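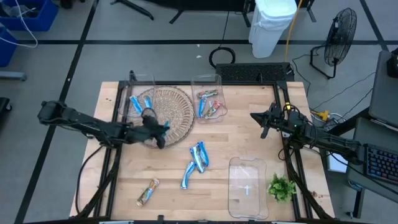
Kistell Snack Sorting, fault notes and data card

Hello, and thank you for taking the time to read this before downloading anything. This set covers our two-arm sorting task, in which wrapped snack bars are picked up from the table and put into trays and clear tubs. Please do read the part about the gripper fault, as it affects a fair number of the recordings.

What went wrong

In May the left gripper began to report that it was closed when it was still a little way open. The arm would carry on quite happily to the next step and leave the bar behind, or drop it over the rim. We blamed the wrappers for far too long (they are slippery, to be fair) and only later found a worn cable clip at the wrist, which let the position signal drop out whenever the arm was stretched well across the table.

What is affected

The full set has 2000 episodes. Of these, around 200 have the fault, and they are marked grip_fault in the index file. We have kept them in, as the people at Purno who look at failure detection were very glad of them. If you only want clean picks, leave that label out when loading.

Safety

During the fault the arm twice closed late, with a hand nearby. No one was hurt, but please press the stop button before reaching over the table, even just to straighten a bar. The Canosel driver now halts both arms if the signal is lost 3 times in one episode.

Known gaps

The first 800 episodes have no force readings. Engebretsen format files will follow when we can manage it.

Last updated November 2023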